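About Drilla

Drilla is a small company working on robot arms for household jobs. We write the control software, fit out the arms and test them on everyday objects. There are 9 of us, most with a background in engineering, and we work from the ground floor of Vukside House in Naterow.

Our main project is called Prata. It deals with cloth: towels, tea towels, dusters and anything else that changes shape when you pick it up. A mug can be gripped the same way each time. A towel can't, and a good deal of our week goes into that problem.

Open days

We open the kitchen to visitors twice a year, in February and again in the autumn. Over 70 people came to the last one. Groups are kept to six so that everyone can stand close enough to see the counter. Each visit starts with a short talk, then the arm is set to work on a dark cloth and people can ask questions while it runs.
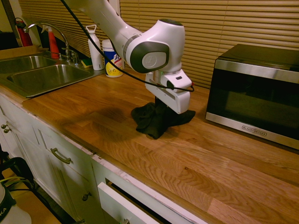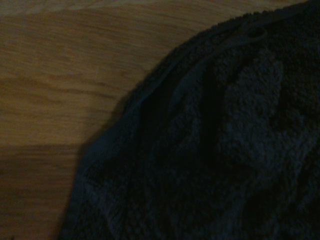

Most questions are about speed. The arm is slow, and we run it slower still when visitors are in. People also ask what happens when it misses. It lets go, moves back and tries again, and after the third miss one of us resets the cloth by hand. We don't hide the misses on open days. During the last one we logged 713 grasps and put the full list on the wall by the door, good and bad together.

Schools and colleges are welcome at other times of the year by arrangement. We can take a class in two halves, with one half in the kitchen and the other in the workshop looking at spare grippers. Visits last an hour and a half and there is no charge. Children under 11 need an adult with them.

Getting here

The entrance is at the side of the building, through the yard. There is step-free access and a small car park, which fills up by 10am on open days. Please ring the bell and wait, as the door is kept locked while the arm is running.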